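Teaching by hand, one table at a time

People in Amley who have wondered about the lights burning late above the old chandler's shop may like to know that a robot is learning to clear a table up there. It is slow going, and a good deal more charming to watch than I had expected (I went for half an hour and stayed until my parking ran out).

The project is called Lightfoot, and it is run by a small firm named Rosus, which moved to the town from Hornora in August. The idea is simple enough to tell your neighbour over the fence. Nobody sits down and writes out a long list of instructions for the arm. A person does the job through it instead, using a handheld controller, and the arm's movements are stored along with what its cameras saw. Then the person does it again with the bowls and cups moved about a bit, and again, and again after that, until there is a good big pile of goes for the computer to learn from.

The work is done at an ordinary dining table in an ordinary dining room, with the sofa just through the way and the arm reaching nearly to the ceiling before it comes down over the bowls.

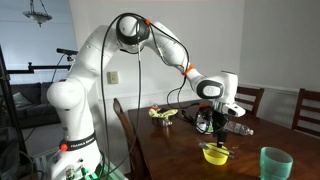 Vasilis Petek wondered whether it might be quicker to take hold of the arm and push it through the job, the way you would guide a child's hand with a pencil. They do both, he was told, and each has its good points. Moving the arm by hand gives you a lovely feel for its weight and for where it would sooner not bend, and the team likes newcomers to begin that way. The trouble is that your own elbows and shoulders end up in the camera's view, and the computer, which knows no better, may decide that elbows are part of clearing a table. So most of the recording is done from a little way off, by remote control.

I was allowed a turn, I should say, and I was dreadful at it. You move your hand an inch and the arm moves an inch, which sounds like the easiest thing in the world, but you have no feeling in your fingertips at all and you have to judge everything by eye. A teaspoon that you would pick up at home without breaking off your conversation becomes a proper undertaking. I held my breath for most of it! The kind young woman beside me said that everyone does, and that her first afternoon produced three recordings fit to keep and a very stiff neck.

Cutlery is the hard part, by all accounts. Cups are forgiving, as you can come at them from almost any side, but forks lie flat and shine, and they have a way of nestling together so that you go for one and come up with a pair. The small camera down by the gripper helps a great deal with this, as it looks at things from much closer than the person at the controls can. 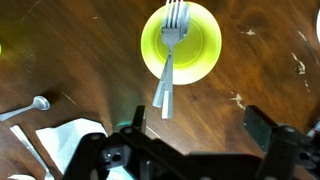

The muddled goes are kept too, so long as the person at the controls puts things right before the end. A recording in which a spoon slips and is fetched back is thought to be worth several in which all goes smoothly, and I found that rather cheering. So far there are 405 recordings of cups and bowls and 243 of cutlery, and the team would like to reach 1,000 altogether before they let the arm have a proper try by itself. Each one lasts about a minute, though mine was a good bit longer.

They are careful to have different people at the controls as well. Left-handed people go about things differently, it seems, and so do people who have worked in a café, who tend to clear from the outside in and are very brisk about it. Nobody is asked to copy anybody else. The only firm rules are to start with the gripper well up and away from everything, and to stop at once if a hand comes over the table.

Rosus is looking for 30 more people from the town to come and have a go over the next few weeks. You needn't know anything whatever about computers, and a turn takes up an afternoon, with a break for tea at half past three. There is a steep stair, I'm afraid, but the firm hopes to have a ground-floor room before long. Names can be left at the counter of Amley library, where there is a sheet to sign.

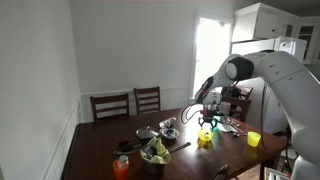

The robot arm at work over the dining table in Amley.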